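Home Our Work Housing Reports Contact

Umley House refurbishment – progress report to the Mostier Fund, spring

Hello again, and thank you for being so patient with us over the winter! I promised you a proper update once the guest rooms had furniture in them, and I'm very happy to say that most of them now do.

Quick reminder of where we left off. Your grant pays for furnishing 24 rooms for families who need a place to stay while a relative is in the hospital. In December we had bare walls, new carpet and a hallway full of boxes. Since then the beds have all arrived from Robles (two came with the wrong legs and went back, which cost us a couple of weeks), and the bedding followed at the end of February. We went for the thicker duvets after all. They're a pain to get into their covers, but the rooms can be chilly first thing in the morning and I'd do it again.

Money first, I suppose. We have spent 1,257 dollars on lamps and nightstands, well inside the 3,000 set aside for them. Part of that is down to Telta, who let us have the nightstands at last year's price. I'd like to move what's left over to blinds, if you're okay with that – the street side gets a lot of light early on and people staying with us are short on sleep as it is. I'll send the form separately.

The sofas were the big argument. Some of us wanted two armchairs per room, and I was one of them, but a sofa gives a second person somewhere to stretch out for an hour, and it fits along the wall without blocking the way to the bed. We ordered cushions in the same blue-grey family so we can swap them between rooms when they need washing. We've bought 58 of those, which includes spares.
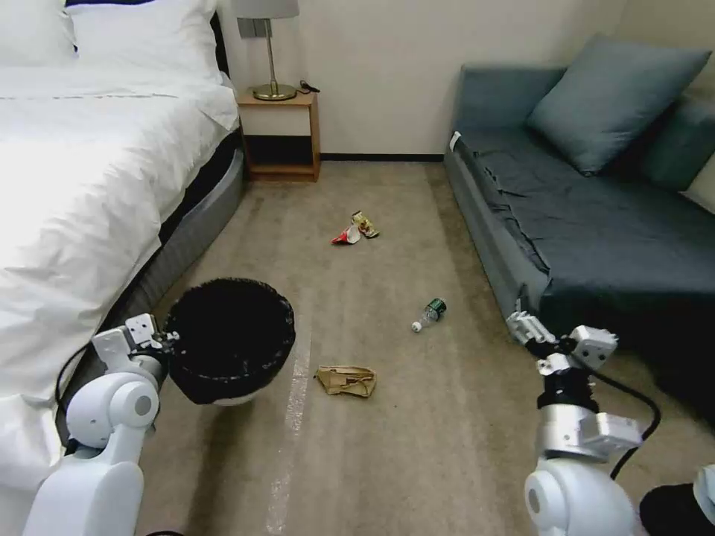 Love the blue, but could you put a hook or a small shelf by the door? When I stayed in the old building my coat lived on the sofa all week and I never had anywhere to sit, wrote Carla after we sent the room pictures around to past guests. Good point, and hooks are now on the list. A couple of other people asked for an outlet they can reach from bed, so we're checking every room for that too.

Still to do: blinds, hooks, the last tags to snip off the furniture, and a carpet clean throughout before anyone moves in. The laundry room is behind schedule (plumbing, don't ask) and I'll have a new date for it in my next report. If you'd like to come by before we open, mornings after ten are best, and there's parking around the back.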